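The Skimlow Folding Dish Rack, After a Year of Breakfasts, Suppers and One Very Large Birthday

Posted by Etenesh Negussie, 11 January 2018

I've been putting off this review, mostly since I wasn't sure anybody wanted to read a whole page on the subject of a dish rack. But three of you wrote in after my kettle post to ask what I dry my dishes on, and one of you asked twice, so I'm going to take that as encouragement and go on for as long as I please.

Some background first. We live in a narrow house in Irndale with a kitchen that was clearly an afterthought. There's a sink, a stretch of counter to the right of it that's not quite as long as my arm, and then the stove. There is no dishwasher. There was one when we moved in, under the window, and it leaked into the cellar during our very first week, and when it was hauled away my husband put shelves in the hole and I've never wanted to give those shelves back. My big soup pot lives there now, and the flour bins, and the dog's towel.

So we wash by hand, all five of us, with varying levels of enthusiasm. My mother-in-law washes as she cooks and leaves nothing behind her. My oldest believes in soaking. I'm somewhere in between, and I like to do the supper dishes with the radio on and the back door open if the weather's kind.

For years we had one of those coated wire racks. I don't have anything terrible to say about it. It held a lot, it had a little cage for the forks, and it cost next to nothing. But the coating cracked at the joints, and then it rusted at the cracks, and then I started finding orange dots on the rims of my good white bowls. You can scrub those dots off with baking soda, but I got tired of scrubbing something I'd only just washed. I replaced that rack with another exactly like it, and the same thing happened, only faster.

I saw the Skimlow at a friend's house, standing on her counter with four plates in it, and I thought it was a handsome thing. She'd gotten hers from a kitchen shop that was closing its doors, and I had to hunt for mine. I finally found it through a small importer and paid 39 dollars less than I'd been prepared to, which put me in such a good mood that I bought a dish brush too (a Żak, the one with the round head, and I love it, but that's another post).

What comes in the box

Very little! You get the rack, folded flat, and a slip of paper with a drawing of how to open it. The paper says to wipe it down with food-safe mineral oil before you use it the first time. I did this on newspaper in the yard with an old T-shirt, and I'd tell you to do the same, as the oil gets on everything. Leave it overnight. Mine smelled faintly of pencils for a few days and then stopped.

There are no screws and nothing to put together. It opens like a camp stool, you press down until it feels settled, and you're done. When we have company and I want the counter for pies, I fold it up and slide it between the stove and the wall, where it takes up less room than a cutting board.

How it does with plates

Wonderfully. This is what it's for. Dinner plates, salad plates, saucers, the lids of saucepans, they all stand up nicely and the air gets around them. On a dry winter day with the heat running, a supper's worth of plates is ready to put away by the time I've wiped the stove and fed the dog. In August it's slower, and I finish them off with a towel.

I do have one piece of advice, which is to leave a gap now and then. If you fill every slot, the plates lean against each other at the top and you get a damp crescent where they touch. I load every other one when I can, and all of them when I can't.

Thick stoneware is a tighter fit. My sister gave us a set of Sonura plates with a heavy rolled edge (beautiful, the color of oatmeal), and I can only get them in if I skip a slot each time. They do stay put once they're in. The thin everyday plates, the ones my youngest uses for toast, will tip a bit if there's only one in the rack, and I've gotten in the habit of standing that one toward the middle.

How it does with everything else

Well, now we come to it. It isn't much good for glasses. You can hang a mug over a peg if the mug is a sturdy one with a wide mouth, and I do, but I wouldn't trust a wine glass up there with my family walking past. Bowls are hit or miss. Shallow soup plates are fine. Deep cereal bowls want to roll forward, and one of mine did just that and went into the sink with a noise that brought everybody running. (It was fine. It has a chip now, but it had a chip before.)

And there's nowhere for silverware at all. I keep a stoneware crock next to the faucet for forks and spoons, handles down, and I've come to prefer it, but if you want everything in one place, this won't make you happy.

Then there's the water. The rack doesn't have a tray. Whatever runs off your plates runs onto your counter, and you have to plan for that. I tried a rubber mat first and hated it; it got slimy underneath no matter how often I lifted it. Then I tried a folded bath towel, which worked but looked like we'd had a flood. What I've settled on is a plain cotton dish towel folded in thirds lengthwise, changed every evening. I have 8 of them in rotation, all the same blue stripe, and they go in with the Saturday wash.

The big birthday

My mother-in-law turned eighty last February, and we had the whole family over in two shifts, lunch and supper, with the same plates in between. I'd had the rack for only a few weeks. I borrowed a second one from the friend I mentioned, set the two side by side on the dining table with towels under them, and my nephews ran a kind of relay from the sink. It was the most cheerful dishwashing I've ever been part of. We sang. Somebody's aunt dried the serving platters with a pillowcase when we ran through the towels. The racks took it all without a wobble, and that was when I stopped thinking of mine as a pretty thing and began thinking of it as a good one.

Looking after it

I wipe it down on Sundays and oil it again when it starts to look thirsty. That's been four times in the year. The feet get the worst of it, being closest to the wet towel, and I noticed in the fall that one of them had gone a little gray and fuzzy. I took fine sandpaper to it, let it dry for a day by the radiator, oiled it, and it came up like new. Please don't leave it standing in a puddle, and please don't put it in a dishwasher if you're lucky enough to have one. My friend's sister did, and the folding joint has been stiff ever since.

If you live somewhere very humid, I'd think twice, or at least keep it near a window. A reader on the coast told me hers got spots of mildew the first summer. Mine never has, but our back door is open half the year.

Would I buy it again?

I would, and I have, as I sent one to my daughter when she moved into her first apartment. She has even less counter than I do. If you wash up for a crowd every night and you need glasses, pans and forks all in the same basket, get one of the big steel ones and don't feel bad about it. If most of what you wash is plates, and you like wood, and you don't mind a towel and a bit of oil, you'll be very fond of this.

I'll answer what questions I can in the comments. I'm slow in the mornings and better after supper. And yes, the lentil recipe is coming, I haven't forgotten, I've only been arguing with my mother-in-law over the amount of berbere.
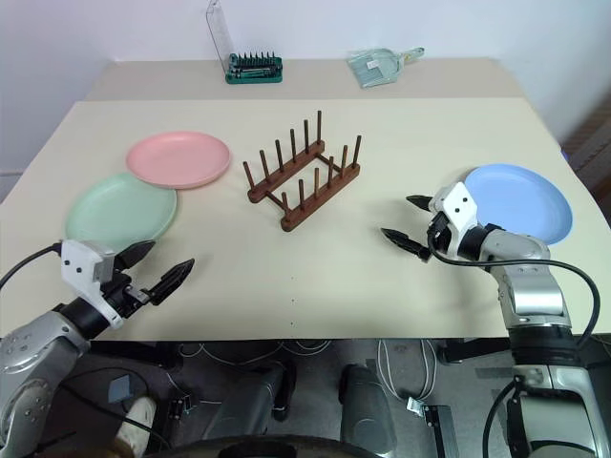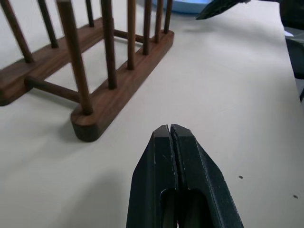
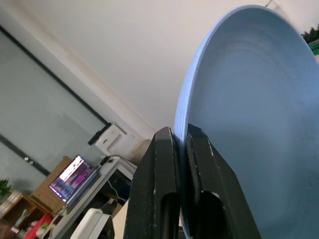

First photo: plates in pink, mint and light blue with a dark wooden rack. Second: the rack's rails and dowels. Third: a light blue plate up on its side.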